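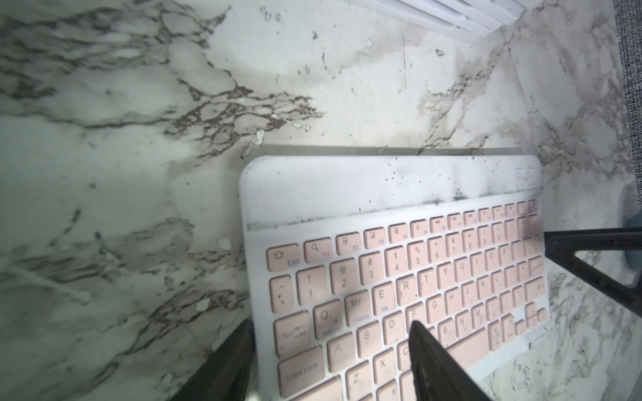

The head of the transcription service at Onholm County Archive has spent ten years persuading members of the public to type out other people's handwriting. The service, which is run jointly with the record office at Terside, opened its parish and poor law material to home transcribers in April, and the first completed volumes are now available in the reading room.

The collection consists largely of vestry minutes, settlement examinations and the account books of the overseers of the poor. Much of it has never been indexed. "A researcher who wished to find one family had to read the whole book," the head of service explained. "For a short visit that was hopeless. People travelled a long way to see us and went home with very little."

Under the present arrangement, each page is typed by two transcribers working separately. Where the versions agree, the text passes to a member of staff for a final reading. Where they differ, the page is returned to the original volume and settled at the desk. The head of service regards this second stage as the most valuable part of the work. "A disagreement tells us where the difficulty is. Very often both readings are sensible, and the clerk himself was careless."

Spelling is retained exactly as written. Fledidham, a chapelry on the northern edge of the county, is spelled in more than 10 ways in the overseers' accounts, and every one of them has been kept, with the modern form added in a separate field for searching. Abbreviations are treated in the same manner. Transcribers are asked to mark any word they cannot read and to move on. "We would far sooner have a gap than a guess," the head of service said. "A gap can be filled by the next reader. A confident guess may stand for a generation."

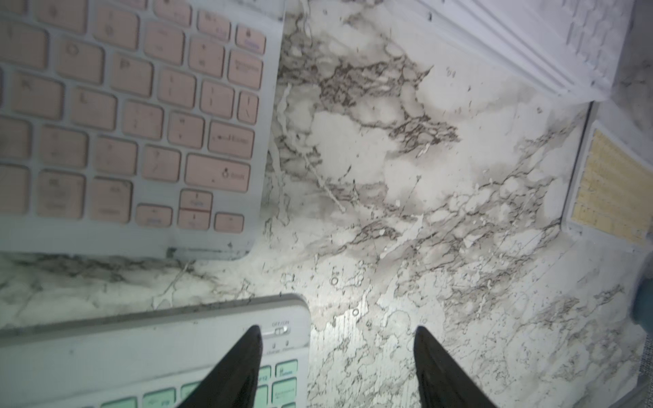
How long does a new transcriber need before working without supervision?

"Most people are ready after 3 practice pages," the head of service replied. "We choose those pages with some care. The first is in a clear Victorian hand, and the last is from the 1740s and is a good deal less friendly. If the last one is returned with sensible gaps in it, we are content."

Training is offered in the evening, from seven o'clock, and a printed guide to common letter forms is sent out beforehand. The long s causes less trouble than might be expected. Sums of money and the names of fields are a more frequent source of error, the latter having seldom been written down anywhere else.

The cost of the first stage was met by the Soomro Bequest, which also paid for the conservation of the settlement papers. Several of the bundles had been stored in a damp basement and could not be opened until they had been cleaned and flattened. Work on these will continue through the winter.

The quarter sessions rolls are to follow, although the head of service would not be drawn on a date. "They are large, they are dirty and a good many are in Latin. We shall need a different guide, and I have not yet written it."

Applications to join the service may be made in writing or at the reading room desk. Previous experience of old handwriting is not required.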